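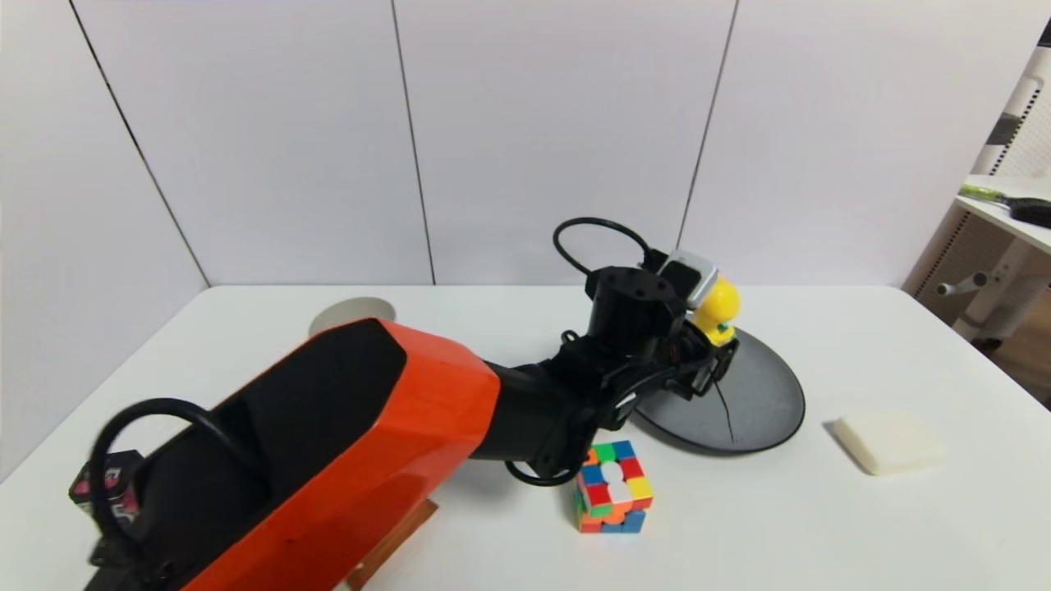
Lohnt sich ein Tisch mit weißer Platte, wenn daran gegessen, gespielt und gearbeitet wird?

Für uns hat er sich gelohnt, allerdings muss man mit dem Wischlappen auf gutem Fuß stehen. Krümel und Kaffeeringe sieht man auf Weiß sofort, dafür geht das meiste mit lauwarmem Wasser wieder weg, wenn man es nicht über Nacht stehen lässt.

So, und jetzt ausführlich, ich hatte es ja schon im letzten Beitrag angekündigt. Es geht um den Alholm von Flondetti, der seit sieben Monaten bei uns steht und an dem sich inzwischen unser halbes Leben abspielt. Gekauft habe ich ihn selbst, bekommen habe ich dafür nichts, im Gegenteil, die Lieferung bis in die Wohnung kam noch extra dazu (dazu später mehr, ich bin immer noch ein bisschen sauer).

Warum überhaupt weiß?

Unser alter Tisch war dunkel, fast schwarz, und er hat das Zimmer förmlich verschluckt. Ab November hatten wir am Nachmittag das Gefühl, in einer Höhle zu sitzen. Ich wollte etwas Helles, mein Mann wollte etwas Pflegeleichtes, und im Laden hieß es natürlich, beides zusammen sei überhaupt kein Problem. Vor dem Kauf habe ich mich abends durch die Bewertungen gewühlt, 1.778 Stück standen da, und nein, ich habe nicht alle gelesen! Aber genug, um zu merken, dass die Leute sich in zwei Lager teilen: Die einen lieben die Platte, die anderen schimpfen über den Aufbau. Nach sieben Monaten gehöre ich zu beiden.

Der Aufbau

In der Anleitung steht, man solle zu zweit sein. Das stimmt, und ich würde sogar sagen, eine dritte Person schadet nicht. Die Platte ist schwer, und wenn man sie auf dem Kopf liegen hat und die Beine ansetzt, rutscht einem immer irgendeine Schraube unters Sofa. Die Zeichnungen sind ordentlich, nur bei Schritt vier ist nicht zu erkennen, welche Seite des Winkels nach innen zeigt. Wir haben es natürlich falsch gemacht und alles wieder aufgeschraubt. Mein Tipp: erst alle Schrauben locker eindrehen, den Tisch hinstellen, zurechtruckeln und dann festziehen. Seitdem wackelt nichts mehr, auch nicht, wenn sich jemand mit beiden Ellbogen aufstützt und sehr laut über Mathehausaufgaben seufzt.

Was mich geärgert hat: Der beiliegende Schlüssel ist ein Witz. Ich habe irgendwann den guten aus dem Keller geholt, und plötzlich ging alles doppelt so schnell.

Die Größe

Neunzig Zentimeter tief klang für mich im Laden nach viel, und bei der Lieferung habe ich kurz geschluckt. Inzwischen möchte ich keinen schmaleren mehr. Man kann sich gegenübersitzen, zwei Schüsseln in die Mitte stellen und hat trotzdem noch Platz für das Glas. Der alte Tisch hatte deutlich weniger, da stand der Salat immer auf der Fensterbank. Wer ein schmales Esszimmer hat, sollte sich die Fläche vorher mit Klebeband auf den Boden kleben und zwei, drei Tage drum herumlaufen. Sieht albern aus, hilft aber sehr.

Essen auf Weiß

Optisch bin ich ganz hin und weg. Wir haben schon länger dunkle Teller, und die sahen auf dem alten Tisch nach gar nichts aus. Auf der weißen Platte kommen sie plötzlich richtig zur Geltung – ich decke seitdem sogar für ein Käsebrot ordentlich ein. Eine Tischdecke habe ich seit dem Frühjahr nicht mehr aufgelegt, die liegt im Schrank und wird vermutlich irgendwann ein Kissenbezug.

Tomatensoße: kein Thema. Kaffee: auch nicht. Rotwein habe ich einmal bis zum nächsten Morgen übersehen, da blieb ein blassrosa Halbmond, der nach dem dritten Wischen verschwunden war. Vor Kurkuma habe ich Respekt. Jolán Szalai aus dem zweiten Stock hat denselben Tisch und bei ihr gibt es seit einem Curryabend eine gelbliche Stelle, über der jetzt dauerhaft die Obstschale steht. Ich koche also weiter Curry, stelle aber Untersetzer hin, für Töpfe sowieso.

Spielen, Basteln, Herumliegenlassen

Der Tisch ist bei uns nach dem Essen selten lange frei. Der Zauberwürfel liegt eigentlich immer da, meistens komplett verdreht, und jeder, der vorbeikommt, macht drei Züge und legt ihn noch verdrehter wieder hin. (Ich kann die erste Ebene. Weiter bin ich nie gekommen.) Bunte Sachen sehen auf dem Weiß übrigens hübsch aus, da hat sogar unser Kleinkram auf einmal etwas von Schaufenster. Und man findet alles wieder! Auf dem dunklen Tisch sind uns ständig kleine Teile verloren gegangen.

Filzstift geht ab, wenn man schnell ist. Bei Wachsmalkreide braucht es einen Tropfen Spülmittel und Geduld. Kugelschreiber ist der Endgegner, ein kleiner Strich in der Nähe meines Platzes ist geblieben, und ich weiß genau, dass er von mir stammt. Beim Basteln mit dem Cutter kommt bei uns eine Unterlage drunter, ausprobieren wollte ich das ohne lieber nicht.

Kratzer gibt es ein paar feine, die sieht man nur, wenn abends die Lampe schräg draufscheint. Eine Freundin hatte mir vorher die Politur von Jorard empfohlen, die habe ich bis heute nicht geöffnet. Mikrofasertuch und Wasser reichen mir.

Arbeiten am Esstisch

Zwei Vormittage in der Woche sitze ich mit dem Laptop dran. Das Licht ist wunderbar, nur wenn im Sommer die Sonne direkt auf die Platte knallt, blendet es ordentlich. Ich ziehe dann den Vorhang halb zu oder wechsle auf die andere Seite. Die Kante ist angenehm, da drückt auch nach einer Stunde Tippen nichts am Unterarm. Eine Schublade fehlt mir ein bisschen, aber die würde wohl eh nur voller alter Batterien liegen.

Und die Lieferung?

Bis zur Bordsteinkante ist sie im Preis drin, für die Treppe wollte die Spedition 100 Euro zusätzlich. Das stand im Kleingedruckten, also selbst schuld, aber schön finde ich es nicht. Wenn ihr zwei kräftige Leute kennt, spart euch das Geld und kauft davon Pizza. Die Verpackung war dafür tadellos, alle Ecken heil, kein einziger Kratzer.

Mein Urteil

Sieben Monate, tägliche Benutzung, und ich würde den Alholm wieder kaufen. Punktabzug gibt es für Schritt vier, den Schlüssel und die Treppe. Im Kommentar wurde ich schon gefragt, ob wir noch die passende Bank dazunehmen. Die habe ich probegesessen und fand sie zu niedrig, wir bleiben vorerst bei unseren alten Stühlen. Falls jemand von euch ein Mittel gegen Kugelschreiber kennt, schreibt es mir bitte unten rein!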